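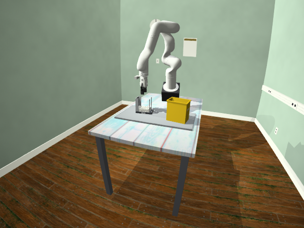 Are people turning up for the walk-in flu and shingles shots at the Pesthorpe bus station?

More than we planned for. We gave 132 shots in the first run of sessions, and the waiting area was full on all but the last of them. I'd told you in the application that I'd be happy with half that, so I'm pretty pleased (and a bit short on chairs).

Last updated: 7th October

Anyway, hello again, and thanks for letting me write this one as a letter instead of filling in the grid. You asked for where we are, what we've spent and what's bugging us, so I'll go more or less in that order and wander off where I need to.

The grant was for two sites, Pesthorpe and Flemstead. Pesthorpe opened first and it's the one I can talk about with a straight face. We're in the old ticket office, next to the vending machines, and we run from mid-afternoon until the last commuter bus. Most of the people who come in weren't planning to. They've got twenty minutes before their ride, they see the sign, and they ask if it's really free. It really is! The nurses do the paperwork while folks roll up their sleeves, and the whole visit fits between buses if nobody needs a second form. The fifteen-minute sit afterward is the part people grumble about. We moved the seats so they face the departure board, and the grumbling dropped off a lot.

Flemstead has been slower. We were promised a room in the library and then the library's heating work ran over, so we opened in the community hall behind it, and you have to know it's there. Armindo Lobo runs that site and he's been very patient with me about signs. The first batch said "Immunization Outreach," and a woman walked right past it and asked him where the flu shots were. The new ones say FLU SHOTS in letters as tall as my hand. Flemstead has given 66 shots so far, and I'd expect that to pick up once we get into the library proper, later in October.

We've also had 259 calls to the phone line, way more than I budgeted staff time for. A lot of them are the same handful of questions: can I get both shots together, can I come if I've had a cold, do I need my insurance card, is there parking. We recorded a message that covers those and put it at the front of the line, and Mesfin Abdella did the Amharic version for us in his lunch break. He also caught that our printed leaflet had the wrong closing time for Flemstead, so those got pulled and reprinted. That reprint is the small extra line you'll see under materials in the spreadsheet.

On money, we're a little under on nurse hours and a little over on everything to do with paper. The fridge at Pesthorpe came in on quote. The Purves sessions haven't cost anything yet because they haven't started — more on that in a second. I'd like to move some of the unspent nurse money into phone cover through the end of the season, and I'd rather ask now than explain later. Can you tell me if that needs a formal change request or if an email will do?

We had 2 fridge alarms at Pesthorpe, both in the same week. The door wasn't latching after deliveries. The doses were quarantined each time while we checked the temperature log with the county pharmacist, and she cleared all of them, so nothing was thrown out. We've had the latch replaced and there's now a check on the closing list with a name next to it. I know you want to hear about this sort of thing even when it comes out fine.

So, Purves. The plan was a Saturday-style pop-up at the feed store, aimed at farm families who don't get into town much. The owner is all for it. What's holding us up is the cold box: the one we have is fine for a short drive, and Purves is a long one. Inedel, the courier we use for lab samples, has offered to carry the vaccine out in one of their monitored vans, and I'm waiting on their written terms. If those look okay we could be out there before the end of the month. If they don't, I'll borrow a proper transport unit from the county, though there's a line for it at this time of year.

One thing I got wrong in the application: I wrote that most visitors would be over sixty-five. At Pesthorpe it's been a much wider mix, with plenty of shift workers and parents with kids in tow. We can't do the kids' shots under our current standing order — it only covers adults — and the nurses have had to send families over to the health center. I've asked our medical director if the order can be widened for flu. She's looking at it, and I'll let you know what she says.

The spreadsheet and the temperature logs are coming separately. Call me if the phone cover question is easier to talk through, mornings are best.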